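Cell check, arm and table, kitchen sorting bench, June 2019

Filled in by me, with Gwilym Morris reading the items out loud so I couldn't skip any. Last full check was Rattana's, and her notes are still in the back of the binder if you want to compare. I've written more than the boxes allow, as usual, so the comments run on underneath each part.

## Part A – before power

- [x] Emergency stop pressed and tagged before hands go near the arm
- [x] Base bolts checked against the paint marks
- [x] Cable between base and controller, full length, no nicks or flat spots
- [ ] Controller air filter clean
- [x] Walkway side of the table clear of bags

**Comments:** Bolts are fine, all the paint lines still match up. The filter is gray and fuzzy and I didn't have a spare, so that box stays empty. Pornthip has the Bretisa order sheet, could you please add two? The stop button feels a bit stiff on release but it latches every time I hit it, and I hit it a lot.

## Part B – slow moves over the table

- [x] Speed limit set to the "check" profile in Flometow
- [x] Arm holds position when the enable switch is let go
- [x] No grinding or clicking from the elbow or wrist
- [x] Gripper can get to the back edge without a joint limit warning
- [ ] Soft floor height confirmed at all the taught points

I like doing this part with the normal mess left on the table, because a bare one tells you nothing about clearance. The back edge is where we used to get warnings, back in December when the base was sitting a little farther over. 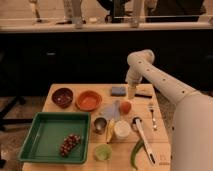 *Gripper at the far side of the table, B4.*

**Comments:** Hours meter says 2,047, so the wrist grease is coming up soon but isn't due yet. The elbow is lovely and quiet. I did hear a faint tick from the wrist on one of the slow turns and then couldn't get it to do it again, so please listen for that. It might have been the cable cover. Gwilym says he heard nothing, but he was also reading to me at the time!

Soft floor height is only half done. I got through the points on the tray side and ran out of time for the ones closest to the base. Until somebody finishes them, stay on the check profile there.

## Part C – reach, people and things in the way

- [x] Table hasn't shifted from the tape marks
- [x] Tray rim below the lowest travel height
- [x] Bowls at the back clear of the elbow when it swings
- [ ] Floor clear on the arm side
- [ ] Standing line marked on the cabinet side

**Comments:** The table is right on its marks. Sherif Shawky re-cut the tape after the carpet people were in and it's much easier to line up now, thank you Sherif. Travel height over the tray is set at 550 on the Polby sheet and I left it alone. The tray sits out on the left anyway, so the elbow has plenty of room there. What I'd worry about more is the stuff in the middle, where the wrist comes down between things and there's not much to spare on either side.

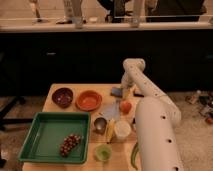 Wrist-down clearance is the item I'd like us to rewrite, because "clear of objects" is too loose to tick with a straight face. My suggestion is that we check it with the gripper lowered in the middle of the table, and that the person checking looks from the front and again from the side of the base. From one spot the lower part of the arm hides too much. The long green vegetable on the right is a good case, half tucked behind that segment, and you'd easily forget it when you jog the base around. I'd also add a line about where folks stand. We had people on the far side of the cabinet, which is fine by me, but there's no mark telling anyone how close is close enough. And the carpet on the right needs picking up, there's a bottle lying over there along with some other odds and ends, so that box stays empty too.

## Part D – stop tests

- [x] Emergency stop at the table
- [x] Emergency stop at the controller
- [x] Enable switch, released and squeezed hard
- [x] Restart needs a reset, doesn't pick up by itself

**Comments:** I did 12 stops in total, mixed up between the two buttons and the switch, and every one was clean. The log file has them under run 104 if Raíssa Vieira wants to look at the stopping times for Suwannarat. I'd glance at the squeeze test, which felt a hair slower than the others to me, though it's well within what the sheet allows.

## Still open

- [ ] Filter for the controller (Pornthip)
- [ ] Soft floor height, points near the base (me, with Gwilym if he's free)
- [ ] Listen for wrist tick on next slow run (whoever's on)
- [ ] Pick up the floor on the arm side (everybody)
- [ ] Standing line, cabinet side (Sherif, is there any tape left?)
- [ ] New wording for wrist-down clearance – I'll put a draft in the binder and Rattana Chaiyaporn can cross out whatever she doesn't like

Cell is okay to use on the check profile. Full speed waits for the soft floor points.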